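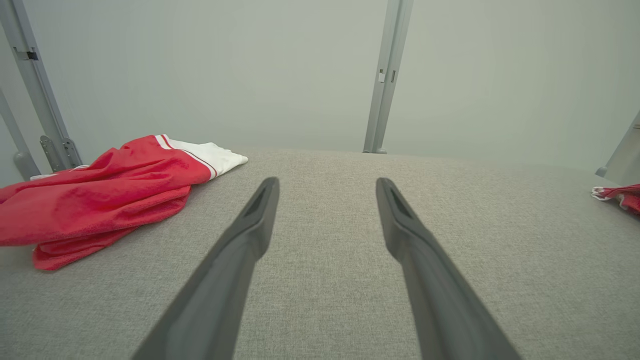 1/ I've been baking my grandmother's sour rye again this winter, and a few of you asked for the whole story and not only the recipe, so get comfortable, because I'm going to take my time with it.

2/ She grew up in Wenau, a village so small that the bakery opened on two mornings a week and the rest of the time you made your own or went without. Every house had a crock of starter by the stove. Hers came with her when she married, wrapped in a shawl on her lap the whole train ride (she told that part every single time, and we let her).

3/ I never got the crock. It went to a cousin and then I think to a yard sale, and I was sad about it for years. What I did get was one index card in her handwriting with flour, water, salt, caraway, and the words "bake until done." Thanks, Grandma!

4/ So in May I finally wrote to Engelbert Marti, who baked in the next town over for most of his life and still answers letters by hand. He sent back four pages. Four! Half of them were about his knees, but the other half were pure gold.

5/ His first piece of advice was to stop rushing the sour. I'd been giving it overnight and calling it good. He wants a full day, somewhere a bit warmer than you'd think, covered with a plate. Mine smelled like green apples by suppertime and I nearly cried into the bowl.
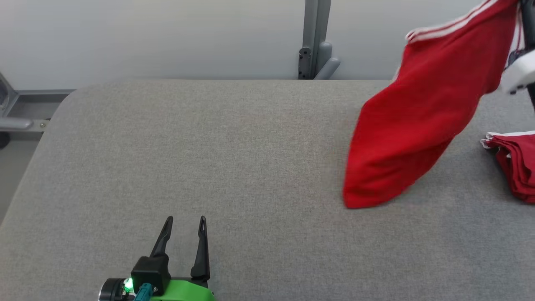
6/ The second thing was the flour. I'd been using whatever the grocery store had, and he told me (very politely) that it was too fine. I ordered a coarse dark rye from a little mill called Lisach, and the dough went from wet cement to something more like wet sand, and I mean that as a compliment.

7/ It will not feel like wheat dough, by the way. Please don't knead it for ages waiting for it to get stretchy. Stir it hard with a wooden spoon, scrape it into a greased pan, smooth the top with a wet hand, and leave it alone until you see little pinholes.

8/ Hot oven for the first 15 minutes, then turn it down and give it close to another hour. And then you wait until the next day to slice it, which is the cruelest step in all of baking. I've cut in early more times than I'll admit and it gums up the knife every time.

9/ We had the December 2023 loaf with butter and plum jam, and my brother, who doesn't say much, went quiet and then asked if there was a second one. There was. I've learned.

10/ I'll type up Engelbert's pages this week, knees and all, and post the amounts underneath. If your family had a rye like this, tell me what went in it. I'm especially curious about the caraway people versus the fennel people!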